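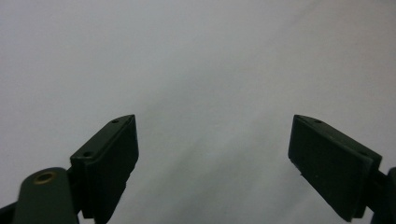
Plain gray surface, Stindby packing room

Packing Room Assistant, part time
Stindby, Flondovham

Stindby packs and ships tableware for small shops. We need one more person in the packing room from March, when the Flandmont orders start coming in.

You would work at the packing benches with Ratih Jugah, who runs the room. Each order is picked from the shelves, checked against the sheet, wrapped, boxed and labeled. Chipped or scratched pieces go back to the returns shelf with a note. Between orders you clear your bench, wipe it down, flatten empty cartons and refill the paper and tape.

The Lau range is mostly bowls and small plates. These get wrapped one at a time and packed on edge, with paper between each piece. We will show you how, and you will work alongside someone for your first 2 weeks.

Hours are 7 a.m. to noon, five days a week. Extra hours are sometimes available before the holidays. You do not have to take them.

You need to be able to:
Stand for most of a shift
Lift boxes up to 35 pounds, with a cart for anything heavier
Read an order sheet and write clearly on a label
Keep a bench tidy while you work

Experience in a warehouse or stockroom is useful but not required. You must be 18 or over. Closed shoes are required in the room. Gloves and aprons are provided.

The building is at 67 Flandmont Road. Bus 70 stops at the corner, and there is free parking behind the loading door. The packing room is on the ground floor.

To apply, send a short letter and the name of one reference to Melur Simanjuntak at the address above, or leave them at the front desk before 3 p.m. Please say when you could start. Interviews take half an hour and include a short packing task.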